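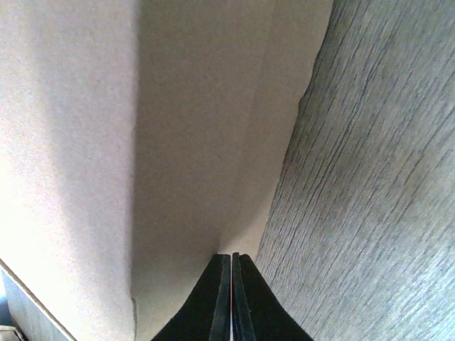
Pale beige panel, up close.

Lomstead Box Sizes, data card

Lomstead is a table of 206 shipping boxes, with the outside size of each box and the size of whatever came in it. It began as an argument about a single lip balm and grew from there. One row is one box. Sizes are in inches, weights in ounces, and grudges in the notes column.

What's in it

boxes.csv - the main table
senders.csv - sender codes and what kind of shop each one is
notes.txt - remarks that would not fit in a cell, or should not have

The column called "air" is the share of the box that held no goods. Paper, pillows and peanuts all count as air. Mirnex, a sender who wrote to object to this, also counts as air in 4 rows.
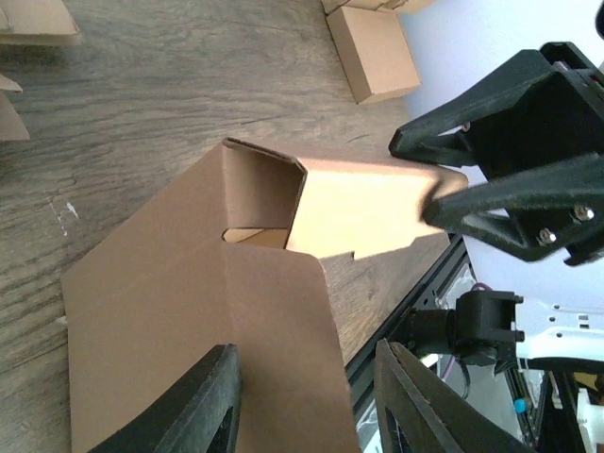

Measure along the outside edges with the box closed. If a side bulges, take the size at the corners and put "bulge" in the notes. Anything over 60 inches on its longest side goes in a separate file, mostly so that one floor lamp stops wrecking the averages.

Known problems

Rows from Dremier were first entered in centimeters. Six of them may still be, and they are easy to spot if you believe in a four-foot box of tea bags. Envelopes are left out. Tubes are in, after a long thread that you are free to read and I am not going to link.

The Stelmakh script for finding duplicates works fine on a small file and sulks on this one. Run it overnight.

Use

Free for any purpose. Please credit Myfanwy Gwynne, who did the measuring and owns the tape. Fixes are welcome as pull requests. New boxes are taken in March, when the shelf has been cleared.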